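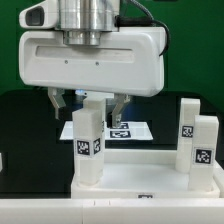
About Trelto

Trelto makes trays, blocks and boards for people who need to practice putting one thing into another. The trays have rims and recesses, and the blocks stand in the recesses. Many of them carry square black-and-white markers, so that a block can be located and its facing read. We also do plain versions.

If you have read a few company pages in our line of work you'll have met the word "solution" by now. We sell parts. Whether they solve anything depends on what you do with them, and we have seen a good tray bought for a badly planned exercise more than once.

How we started

Ayten Kırmızıgül ran assembly training for a pump maker and kept being sold fitting kits in handsome cases. The catalogs promised faster learning. She asked three suppliers for the numbers behind that and got two brochures and a phone call. The kits themselves had a simpler problem, which was that the blocks rocked in their seats and trainees learned to lean on them. She started cutting her own in August, in the back half of a print shop on Bettencourt Street, and we're still in the same building, though we now rent 2 floors of it.

Faisal Siddiqui joined the year after to look after measuring and inspection. He didn't believe the first tray was flat. He was right, and the drawing was changed. Today there are 4 of us, plus a bookkeeper we share with the print shop.

What we make

Rindard trays are our main line. A Rindard is a wide base with a raised rim and a recessed floor, and the block seats are set into it. People ask why some seats are round when the block above is square. A round seat lets you turn the block to whatever angle the exercise calls for, and it shows up a lazy alignment very quickly, which a square pocket would quietly correct for you. Some trainers dislike it. We sell square pockets to them.

Pruken blocks come in 31 sizes, from low pads up to tall pillars. White is the standard color because a black marker reads well against it. A tall block can have markers on adjacent faces, so turning it doesn't leave you without one to look at. You pay for each marked face, so think about which ones will be seen before ordering all of them.

Boards are flat and white, and we're asked about them less than anything else in the catalog.
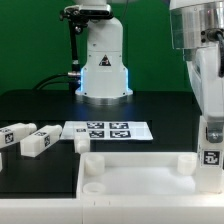
They're also what we would tell most new customers to buy first. A board on a dark tabletop gives you a clear outline and one easy thing to line up before anybody moves on to recesses and pillars. If your people can't place a flat board in the same spot twice, a tray with three pillars will teach them very little. We have said this to customers and lost the tray order. Fine.

What we won't claim

We don't print a percentage for time saved in training. We've been offered one, by a consultant who hadn't visited any of the sites. Roughly 154 workshops and teaching labs have bought from us, and the ones that write back disagree with each other. Some say the blocks changed how they teach fitting. A fair number say they're decent blocks.

Nor do we call the parts "precision" in the headings. Each tray ships with its measured sheet, signed by whoever checked it, and you can decide for yourself what to call it. If the sheet and the tray disagree on your own gauges, send both back.

Markers do wear – mostly at the corners, from fingers. We sell replacement faces and would prefer that you didn't scrub the old ones with solvent. We've tried the "permanent" coatings that suppliers keep sending us and haven't found one we would put our name on.

Ordering and visits

Small orders go out from stock. Odd sizes take longer, and Ayten will probably phone to ask what the part is for before she quotes. That call has talked a few people out of buying anything.

Visitors are welcome at Bettencourt Street after 2 p.m. Ring the lower bell, as the upper one belongs to the print shop. Bring the block that doesn't fit, and the one you think it should match.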